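Buscar en el perfil

Mireille Jacquet
Noviembre

1/ He cambiado el disco duro externo de las copias por un SSD portátil. Lo cuento por si alguien está en las mismas.

2/ El viejo era un Ulto mecánico. Copiar 90 GB de fotos me llevaba media tarde y desde septiembre hacía un clic raro al arrancar.
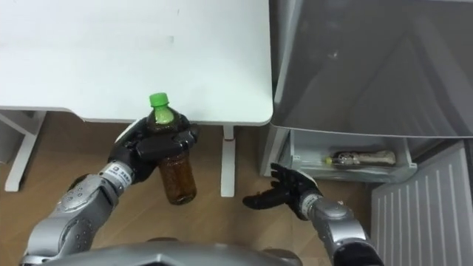
Huguette Maillard: El clic es mala señal. Saca los datos antes de formatear nada.

3/ Eso hice — primero copia entera, después comprobar carpetas. Fallaron 13 archivos, todos vídeos antiguos que tenía también en el portátil.

4/ El nuevo es un Plultholm de 750 GB. Ojo con el cable: el que usaba antes era USB 2.0 y no pasaba de 40 MB/s. Con el que viene en la caja va mucho mejor.
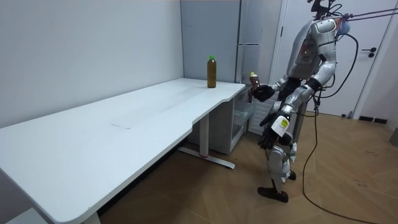
La mano junto a la mesa, con el botellín.

5/ Formato: exFAT, porque lo uso en Windows y en Mac. Si solo tienes Windows, NTFS.

♥ 200 Compartir 13

6/ Lo que no me gusta es el programa de copias que trae. Pide registro y se abre solo al encender el equipo. Lo he desinstalado.
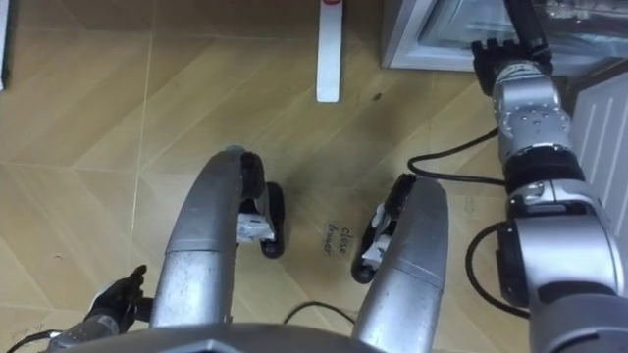 PREGUNTAS QUE ME HABÉIS HECHO

7/ ¿Se calienta? Templado en copias largas, nada más.

8/ ¿Y el viejo? Guardado en un cajón, sin usar — no me fío de él para nada importante.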